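4.2 What people do with the condiment bottle

We come now to the part of the study that gave us the most pleasure to write up, and that we had very nearly left out of the plan altogether. When Nanami Imai drew up the first version of the coding sheet, the condiment bottle had a single line to itself, under "other table items," between the salt and the paper napkins. By the end of June that one line had grown into four pages, and it seemed only fair to give the bottle a section of its own.

The reader will remember from Section 3 that the Holadar diaries asked households to write down what they set out for a light meal at home, in what order, and where each thing ended up once everybody had sat down. We received 1,224 usable entries. Of these, 767 mention at least one squeeze bottle, mostly mustard or ketchup, with a scattering of mayonnaise, honey and, in one very loyal household, pancake syrup at every hour of the day. We had expected the bottle to be treated as an afterthought, something fetched when somebody asked for it. In a good many homes it was the first thing on the table, put down before the plates and long before the bread.

Several diarists explained this to us at some length, and we are grateful to them. One mother of three wrote that she puts the mustard out first "so they know it's sandwiches and stop asking me." Another participant, who lives alone, described the bottle as the thing that made a slice of bread feel like supper – he would set it down, go back for the plate, and only then decide what was going on the bread. We found this touching, and also useful, as it suggests that the bottle can serve as an announcement of the meal as well as a part of it. Hattori makes a similar point about the teapot, and we think the comparison holds up fairly well, although a teapot is shared around a table in a way that a squeeze bottle often isn't.

The little tethered stopper deserves a word too. Manaia Prendergast, who read through all the free-text answers twice, noticed how often people brought it up without being asked. Some close it between every use, some leave it hanging until the table is cleared, and some have cut it off entirely and are quite unrepentant. Those who leave it open tended to describe the bottle as "in use" for the whole of the meal, even when only one person had taken any mustard. We have therefore coded an open stopper as a sign that the writer considers the meal still under way, with the caution that a stopper may also be left open simply out of habit.

Placement was harder to sort out. Our coding scheme, adapted from the one used in the Pliltomeo breakfast survey, gives each item a position in relation to the nearest plate: beside, behind, in front, or apart. Bottles gave the two coders more trouble than anything else on the sheet, mainly over what to do when there was more than one plate nearby and only one of them had food on it. We settled in the end on recording the nearest plate first and the nearest plate with food second. Figure 6 shows the kind of arrangement we mean, with the open mustard-type bottle standing close to an empty green plate and the slice of bread farther back on a smaller, paler one.

Figure 6. Yellow squeeze bottle with its stopper hanging open, an empty pale green plate, and a single slice of bread on a smaller plate with a few crumbs on the table around it.

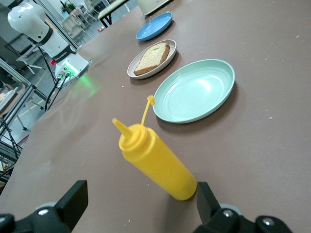
4.3 Crumbs and the second plate

The two-plate habit turned up so often in the bottle entries that we went back and looked at it separately. It appears in 438 of the diaries' entries, and the reasons people gave were wonderfully mixed. For some the bread has its own small plate and the larger one waits for the finished sandwich. For others the second plate is there to keep the table clean, a hope that the same diarists often admitted was not borne out. Crumbs were reported around the bread plate nearly as often as on it.

We would be careful about reading too much into this. The diaries were kept by people who had agreed to think hard about their tables for several weeks, and a few told us they had begun setting out a second plate only after reading our instructions, which used the plural. In the Betby follow-up we plan to reword that question, and to ask as well about cutting boards, which quite a number of households use in place of a plate and which our sheet had no good way of recording.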